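Home | Courses | Kits | For Schools | Contact

Print this page | E-mail to a colleague

Clilledix Digital Skills Classroom Kit

We put this kit together for teachers who have been handed a computer class and would love to have the whole term laid out for them, and after trying it with over 400 students at Inskip we're very happy to share it! It covers files and folders, spreadsheets, safe browsing and the sort of everyday e-mail manners that everyone assumes you picked up somewhere.

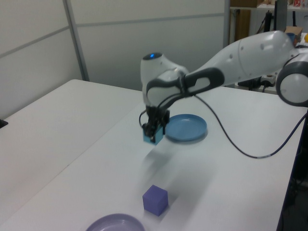

Each kit has 6 student workbooks, 2 teacher guides (one spiral bound, so it lies flat on the desk) and a login for the Mastusard practice tests. The guide runs to 253 pages, but please don't let that worry you, as a good half of it is answer keys and spare worksheets you can copy as often as you like.

Extra workbooks can be ordered separately from Stevau. Orders for September classes are best placed before the summer break.

Sign up for our newsletter | This site uses cookies. Accept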